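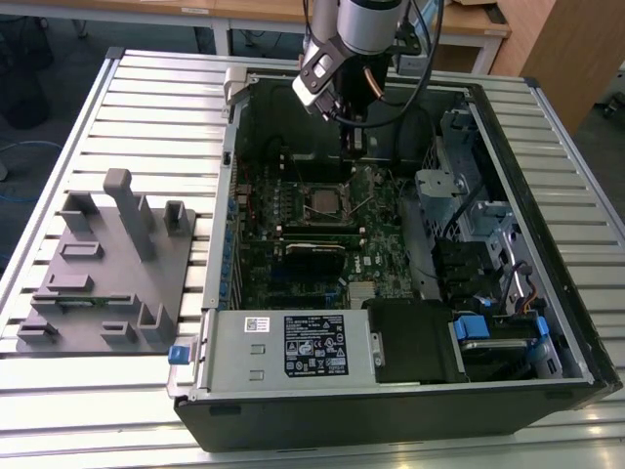
Subject: Re: [refurb-list] The arm cell at Nasside, and what it does to the job

Hello all,

On Monday someone from the Edet workshop wrote:

> We've been told we're next for an arm on the strip-down benches. Before it
> arrives I'd like to hear from people who work beside one. Does it take the
> good part of the job and leave you the rubbish? And who gets the blame
> when a socket is damaged?

I've been on the Nasside bench since September and I'm happy to answer, as I've come to really enjoy it!

The good part first. In a desktop tower, the arm's share is the stuff that wrecked my wrists: memory sticks, cards, the same pinch and pull all day long. We did 385 towers last month and I went home without the wrist support (first time in years). Sticks go into the slot on the grey fixture plate, so they're all facing the same way when I pick them up for testing. I used to fish them out of a tray.

What's left for us is the judging. Is this board worth keeping? Is that processor seated properly or has somebody had a go at it before us? I do far more of that than I used to, and it's the bit I like. Two of us have also learnt to teach the arm new cases. The first one took me a whole afternoon – the last one was done before tea.

It isn't all rosy. Some people miss the chat across the benches, because you now stand at a cell and the next person is further off. We asked for a shared break and got it. Odd cases still come back to hand work, 56 of them last month, and those count towards your day like any other. Get that agreed before your arm turns up, not after.

On blame: at Nasside a damaged socket is logged against the cell, never against a person. Jindedport does the same, I'm told. Prelinano hasn't settled it yet, so maybe someone there can say where they've got to?

Edet folk are welcome to come and spend a shift with us. Bring your awkward cases, I'd love to try them.

All the best from the Nasside bench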